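# Gridden and the missing brother: what fans do when a series won't say

Draft handed in 29/09/2022

I picked this topic because I've been arguing about it with my roommate for most of a year, so I figured I might as well get a grade out of it. My project is about the fantasy film series Nunside, and more exactly about one loose end in it. At the close of the third movie, Gridden walks into the flooded mine after his brother and the water closes over the lamp. Cut to black. There's a fourth movie, and it never mentions him. Not a line, not a statue, not even a sad look from his mother (who is in 7 scenes and gets to talk about goats in one of them!).

So is he dead or what? I wanted to know how fans answer that when the movies won't.

## What I did

I read a single fan board from start to finish, the thread called "Gridden lives," which had 646 posts when I saved it. I went through all of them and put each one in a pile depending on what kind of argument it was making. Then I handed out a short survey to people in my dorm and my film class and got 40 back. I know that's mostly people who like movies already, and a bunch of them are my friends, so please don't read it as what the general public thinks. I also rewatched all 4 movies, which was no hardship except for the second one.

## What I found on the board

The biggest pile was what I called "no body" posts. These people go by the old rule that if you don't see the body, the character is coming back. They bring up soap operas a lot, and comic books. The next pile was "lamp" posts, and I love these people. They've gone over the last shot again and again and they say the lamp is still lit under the water for a moment, and since Gridden's lamp was made at Hultholm it can't go out while its owner is breathing. That rule is stated in the first movie, in the market part, by a guy selling lamps. Whether you should trust a guy selling lamps is a fight that runs on for pages.

A smaller pile was about the business side. They don't care about the lamp at all. They say the actor wanted out, or the studio wanted him cheap, and that a character is as dead as his contract. I couldn't check any of it, so I'm only reporting that people say it.

## What I found in the survey

I asked two things: do you think Gridden is alive, and do you want him back. I expected the answers to match and they didn't – lots of people who think he's alive would prefer he stayed gone. One wrote that the ending of the third movie was the best thing in the series and bringing him back would "un-sad it." That's kind of my view too, now. I started this project firmly on team lamp.

The other surprise was Nishad, the ferryman. I didn't ask about him. People wrote him in anyway, in the margins, because he also disappears (halfway through the second movie, with the boat) and they feel he gets ignored. I'd do a separate question on him if I ran this again in October, and I'd drop the one about favorite costumes, which got me nothing I could use.

The part of this I'd most like to keep working on is how a shot gets people to fill in what it leaves out. The lamp shot works because the camera is low and close and you only get some of what's there. You can get a bit of that from any rendered image, even a plain one with no story in it: the gray gripper at the end of this report is seen from just above and behind, its darker lower section runs out at the bottom edge, and my brain goes right ahead and builds the arm it must be attached to. Fans do the same thing with Gridden, only with more feeling and a lot more posts. My next step is to show the last minute of the third movie to people who've never seen the series and ask them what happens after the black.
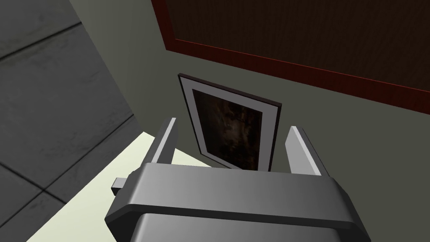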